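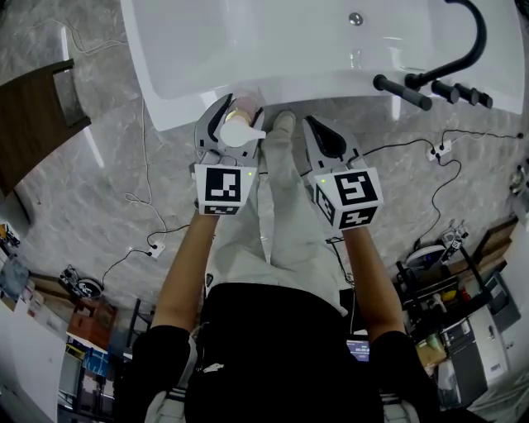
Zodel opened its Pircombe hall to visitors on 1/26/24, and I went along with a group of about 20. The company records people doing bathroom jobs with hand-held grippers, and the recordings are used to train robot arms. Our guide was Tianyou Guo, who has worked on the project, called Mallerel, from the start.

We were asked to stay near the wall while the operators worked. Guo said bottles and cups get the most time at the tub, and that pump bottles are harder than they look - the top is heavy and the body is slick.

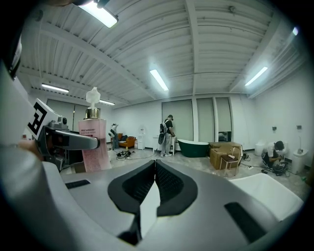
Shen wanted to know why they don't just put a robot in there and drive it by remote. Guo's answer was speed. A person with two grippers gets through a task much faster, and a new operator needs only 30 minutes of practice. The count since December stood at 1,160 recordings.

Some of us got to try the grippers afterward. They are easy to close and hard to aim. I needed 6 tries to pick up a cup.

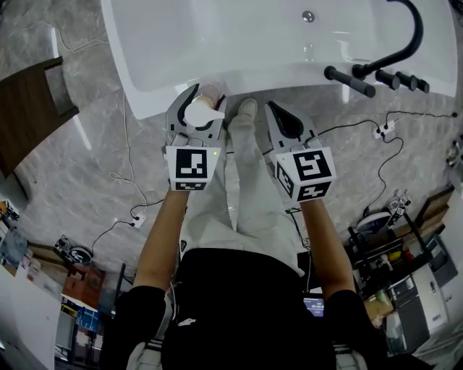
Holding a small cup in the left gripper at the tub, Pircombe

The next visit has no date yet. Parking is behind the building.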